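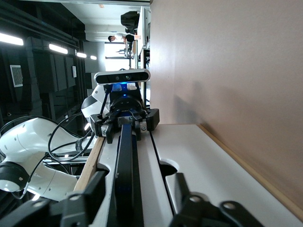 Subject: Re: [curthorpe-makers] Tables for the long work – proposal to buy
To: curthorpe-makers list

Replying to the whole list as the original did. Quoted bits first, my grumbles after each.

> I've now spent a fair while at one of the white Drurkeck tables
> and I'm convinced we should get them for the Curthorpe room.
> The ridge gives you lanes, so a long strip lies straight along
> the table and you stop chasing it about. The rounded cutouts in
> the edges let you get your hand under the work and lift it.

I've used one too, at Leite's, and I came away a good deal less pleased. The lanes are fine if what you are laying out is narrower than the lane. A dark strip of edging against a white top is about the kindest thing you could ask a table to hold. You can see both sides of it from the far end of the room. Try it with the cream binding we get through most of in winter and I think you'll be feeling for the edge with your thumb.

And a ridge is a ridge. Anything wider than one lane has to go over it. We cut blinds in that room, and we cut table runners. I don't want a bump under either of them when I'm marking a line. Has anyone asked Drurkeck whether it comes off? The leaflet I was given is silent on this and I didn't like to pull at it.

> The cutouts also mean a strip can hang through while you work
> the end, and it doesn't slide off sideways.

This I don't follow at all. If a strip is hanging through a hole in the table then it is pulling on the end you are trying to work. I tried it with a 200 cm length of Drullon and spent most of the time hauling it back up. Held at one end and laid flat down the lane, it behaved. You can do that on any table with a straight side, including the one we own.

The other thing about holes in tables is what goes down them. Pins, chalk, the small scissors. I lost the chalk within minutes. On our present table things fall off the edge as well, I grant you, but there is only the outside edge to watch, and I'd got used to it.

> They're a very good price for what they are, 248 each, and I
> think three would do us. We could have them in by December.

Is that with delivery? The price I was shown at Leite's was without it, and without the wooden edging, which was down as an extra. I'd want to see one figure on one piece of paper before anybody says yes. I'd also like to know how the wood is fixed. I rather like a pale strip of wood down the side of a white table, it's pleasant to lean on and it takes the knocks, but if it's only stuck on I give it a year with us.

Why three, by the way? The room won't take three unless the long cupboard goes, and we had that argument last spring.

> The white top wipes clean and it makes the room feel lighter.

It wipes clean at the start. Our old one wiped clean at the start. I had a look at the joint where the ridge meets the top on the one I used and there was fluff and thread packed all the way along it, and you can't get a cloth in there. A stiff brush might do it. As for the light, our room has those two lamps hung low and I'd expect glare, though I may be wrong and I'd be glad to hear from someone who has worked at a white table in the evening.

I'm not against new tables. Ours rocks, and folding a beer mat under the leg every session is silly. What I'd suggest:

Borrow one from Leite's for a fortnight, if they'll lend it, and put it where the old one stands. Everyone brings their own worst job to it. Mine will be the cream binding – I'll bring a whole roll. Somebody with a blind on the go should bring that.

Write to Drurkeck and ask about the ridge, the edging, and whether they do a plain top without cutouts. If they do a plain one I'd go for it tomorrow, at the same money or a bit over.

Mend the leg on the old one in the meantime. It needs a longer bolt and I have a tin of them.

> Shout if you object, otherwise I'll put the order in at the
> end of the month.

So this is me shouting. Please don't order yet.

Also, whoever has the long steel rule, it isn't on its hook.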